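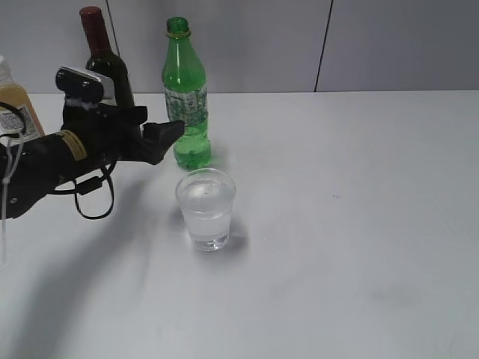
Park says a table with drinks on it is a bar, and a bar needs a bartender, and has said so in two separate messages since lunch. My position is that a table with drinks on it is a table I now have to wipe.

February, late afternoon
Posted by the keeper of this diary

The drinks question has eaten my day. I had set aside ten minutes for it. The Hallen building has a perfectly good kitchen down the corridor, with a fridge that hums in two keys, and I could have left everything in there and told people to help themselves. Last time I did that, 5 bottles went in and the only thing that came out was a rumor about who had finished the ginger ale.

So this year the drinks live on the white table against the gray wall. I like that table. It shows every ring and drip, so guilt is easy to assign.

The shopping was done at Ekitz, which had moved the soft drinks again. I walked past the same pyramid of crackers three times and on the third pass I bought some out of embarrassment. No wine there that I would serve to people I have to see again, so the wine came from my own cupboard, where it has been waiting for an occasion. I am not convinced this is the occasion, but the bottle was getting smug.

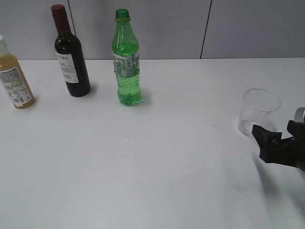
Reading time: 2 min

I have views on order. Wine by the wall, because people lean for it. Green soda in the middle, since it is the one everybody pretends not to want. The amber stuff goes at the far end, where the children and the designated drivers can get at it without a conversation. By four I had it more or less the way I wanted, except that the soda had no cap on. I looked under the table. I looked in the bag. I looked in my coat, which I had not been wearing at the time. Uncapped soda has a short and sad career and I would like it on record that I noticed.

Then there was the matter of cups. I wanted glasses. Wostelix rents them by the crate, 68 to a crate, and they wanted a deposit of 85 dollars, and for that money I would expect someone to come and wash them too. Park pointed out that we would be lucky to fill a sofa. Fine. Plastic.
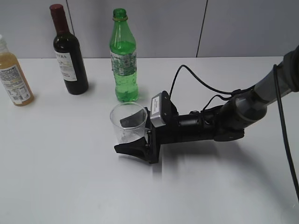

Clear cup, no ice, wine still corked.

I came round to the plastic in the end. A clear cup hides nothing and stands up straight, and if it goes over it bounces. What I have not come round to is the sleeve they sell them in, which opens once, badly, and then never closes again.

Still to do: find the corkscrew, which I last saw in the drawer with the birthday candles. Put out a cloth. Move the crackers somewhere they will be eaten by people other than me. Reply to Park, who has now asked whether bartenders are allowed to sit down.

I said yes, if they bring their own chair.

Recent entries
The fridge in two keys
A short war over coat hooks
Crackers, continued
What was in the birthday candle drawer

Contact | Copyright the author, all rights reserved | Back to top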